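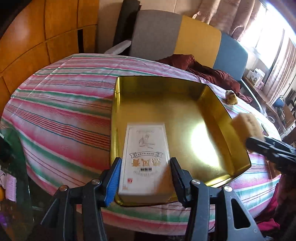
Robot club has officially eaten my December! I joined in the fall thinking I'd solder a few wires and go home, and now I'm one of the people collecting demonstrations for our project, which means picking things up with a hand-held gripper over and over so the arm can learn from it later. Our task is packing a gift tray. The white box with the big orange-gold characters goes down in the gold tray, and you come in with one finger on each side of it and try not to shove it into the wall. Sounds easy, right? It took me 20 tries before I stopped squeezing like I was opening a pickle jar.

Morena Costa (she runs our group at Nidesbridge and has way more patience than I do) wants 92 good runs before the break. We have 20. She threw out 4 of mine last night for being too fast — apparently I rush the last little bit when I get hungry. Fair enough. Jytte is slow and smooth and annoyingly good at it, so I've been copying how she holds her elbows in.

The shiny tray is my main worry. Soudabeh Parsa wrote the training code and she thinks the glare could confuse the model, but she also wants the glare in there, so that it sees plenty of it. I lost that argument. I did win the one about the striped tablecloth, which I love and which Ingeborg said was too busy (it's festive!!).

We named the whole thing Floltico after an evening of very bad suggestions, and I still can't spell it without checking the group chat. The demo against the Pratley club is after the break, and their robot folds napkins, so we've got some catching up to do. I'm back on gripper duty at seven tonight and I'm bringing snacks this time — Morena's orders.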